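5.2 Failure on the right-hand door 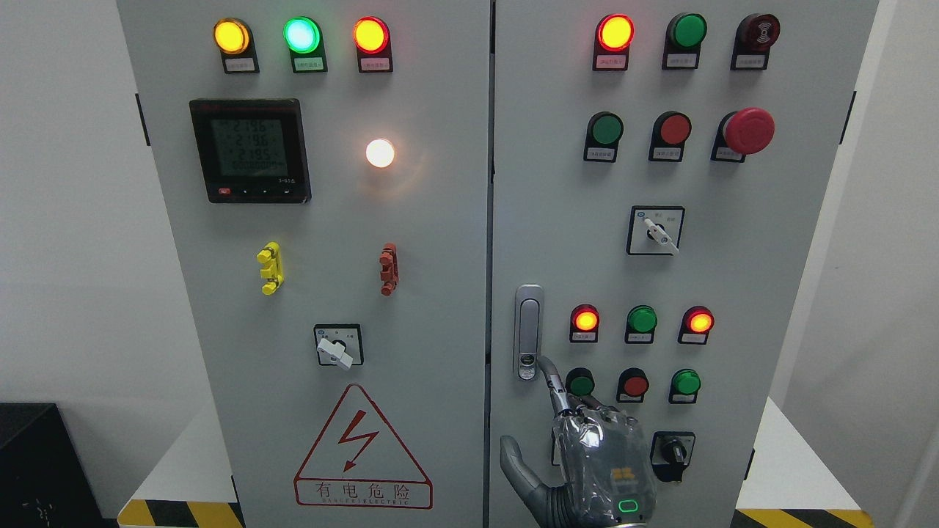
Figure 4. The Forkley hand, in its plastic wrap, at the right-hand cabinet door.

Of 60 button trials at Flornport, 26 ended in what our log politely calls "other contact." The planner would choose the green button, announce it with great confidence, and settle on the door handle's lock. In 2 trials it pressed the emergency stop, arguably its soundest decision of the day. Pace and Qudah traced the fault to a wrist offset left over from April.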